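One Table, 17 Utensils
Small kitchens, part 4

Mamta Bhardwaj cooks for two in a narrow kitchen with a window at the far end and counter on three sides. The table stands in the middle and takes overflow from both runs. Her utensils moved there in April: chopsticks, a ladle, a slotted green spatula and a wooden one, all upright in a mint-green plastic holder.
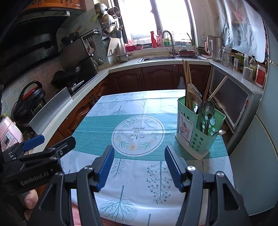 Holder and contents
Flower-shaped cutouts in the sides admit air to the handles. Bhardwaj stores long tools and chopsticks together, and empties the holder weekly for washing. Knives stay in a drawer. Metal pots hang on the wall rack by the tiles.

The holder sits to the right of the table, leaving the middle clear for plates. A cloth in white and teal protects the surface — tree motifs, a striped band, a wreath around the words "Now or never." It is changed every 2 weeks.
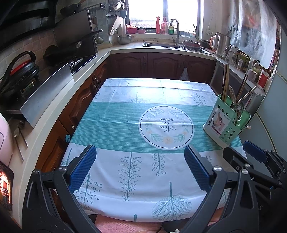 Clearances
Bhardwaj tested the table in three positions. The present one leaves 1,060 mm on the hob side, enough to open a lower cabinet and stand beside it. The chair goes under the near edge when she cooks.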